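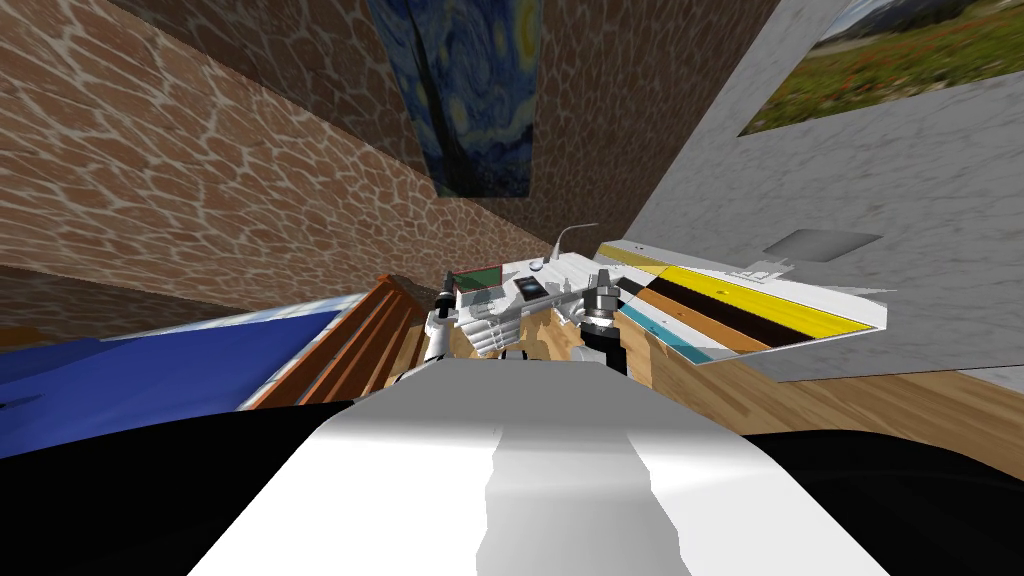

I've had the Fekix simulator on my desktop for two weeks now, and I keep finding excuses to stay up with it. It's the practice package from Susotum: you get a two-armed robot, a set of furnished rooms and a long list of chores, all of it rendered, so nothing gets broken except my sleep.

My favorite room is the bedroom with Starry Night on the brown stone-patterned wall. You work at a little white table in there, looking down over the robot's own shoulders, and the first evening I kept leaning in my chair to match the tilt! The small green board is my nemesis. It stands right by the phone-like thing, and any sloppy move from the left gripper puts both of them at risk. I needed 13 tries before I could lift the board cleanly and set it back down.

What I like most is how quickly you can start over. Hit reset and the room is back in a couple of seconds — no loading screen, no menu. Every attempt gets saved too, and I'm up to 114 of them, most pretty embarrassing. Mahlet Gidey talked me into trying the slow-motion setting (half speed, under Controls) and my wrist rotations got better that same night.

A few gripes. The manual is 402 pages and the index is useless. The trial lasts 60 days, which sounds generous until you see how many rooms there are. And the grip force slider needs finer steps at the low end, where you spend all your time with small stuff.

If you've used Wilus you'll find the controls familiar, though the arms feel heavier in this one and I had to unlearn some habits. I'm still on the beginner chores, and the next one on my list is picking up the phone with the right gripper only. I'll post my settings file once I've cleaned it up.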